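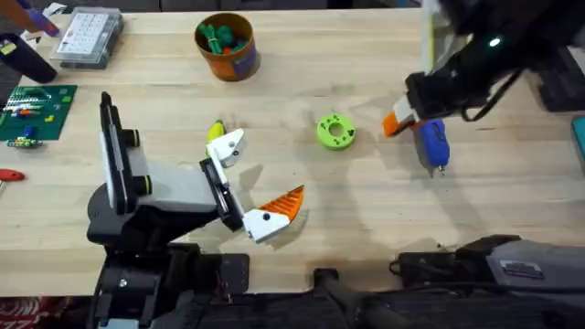
The old meters took my quarters and never once asked for my phone number, a shopper outside the El Idrissi bakery complained last week, and the city of Rolesdale has yet to come up with a good answer to that.

Print this story | E-mail this story

Since December, drivers who want a space on Bresik Street or in the lot behind it have had to pay through an app run by Sindix, the company that won the city's parking contract. The coin slots are taped over. The city says the change has made parking "simpler, fairer and more modern." It has not said how it knows.

What the city has put out so far is a two-page summary. It says 90 percent of users were satisfied. It does not say how many people were asked, when they were asked, or whether anyone who gave up and drove home was among them. A city spokesperson said the survey was carried out inside the app, at the end of a paid session. In other words, the people who answered were the ones for whom the thing had worked.

The summary also says that drivers now find a space faster. No time is given for before or after. Asked for the figures, the city sent the same summary again, this time as an attachment.

Then there is the price. The hourly rate hasn't changed, and the city repeats this at every chance. But each session now carries a convenience fee of 17 cents, and there is no way to pay without it. A driver who stops twice a day, five days a week, will pay it again and again for what used to be the plain act of dropping a coin. Sindix keeps the fee. The contract, which the paper got through a records request, lets the company raise it once a year with 30 days' notice and without a vote.

The city points out that drivers who don't own a smartphone can call a number printed on the signs. We called it on a weekday morning and waited eight minutes for a person to pick up. The person was polite and took the payment. The call went through too late to be much help to anyone who only wanted a loaf of bread, and a driver who gets a ticket while on hold has to appeal it by mail.

Shop owners on the street are split, though the city's summary speaks of "strong support from local business." One hardware store says it has seen no difference. A shoe repair shop two doors down says its older customers come less often, or send a son or daughter. At El Idrissi, staff at the counter say they are asked for help with the app most mornings and have taken to keeping a set of steps taped beside the register. None of them remembers being asked for their support. The city did not say which businesses it meant.

None of this proves the plan is a bad one. Coin meters break, and emptying them costs money. The city says it was spending more on repairs every year, and that may well be true. Parking apps are used in plenty of towns where people seem to live with them. It's also fair to say that some drivers like being able to add time from a restaurant table, and a few of them told us so.

But the savings are as hard to pin down as everything else. The budget passed in the winter moved the meter repair money to another line, where it is mixed in with street lights and sign painting. Whether the city is spending less on parking, or just writing it down in a different place, can't be told from what has been made public. The budget office said a full breakdown would come "in due course."

Privacy is another loose end. The app asks for a name, a plate number, an e-mail address and access to the phone's location. Sindix says location is used only to suggest the right zone. Its own terms of use say it may be shared with "trusted partners," and the company would not list them. The city said that was a question for Sindix. Sindix, in a short e-mail, said it takes privacy seriously and follows all the laws that apply.

The council is due to take up a wider contract in the spring. It would bring the same system to the train station lot and the streets near the hospital — places where people are often in a hurry and not always in a state to set up an account. Staff have recommended a yes vote. Their report leans on the 90 percent figure three times and does not mention the fee.

A smaller proposal would keep one coin meter per block. Staff say that would be "confusing to users." The towns on either side of Rolesdale both have coin meters and an app, and neither reports any confusion that we could find.

Public comment will be taken before the vote. Those who wish to speak are asked to sign up ahead of time, online. The nearest parking to the meeting room is in the Bresik Street lot, and the app will be needed there until 8 p.m.

Last updated: 23rd March

Search this site Enter keyword Go Advanced search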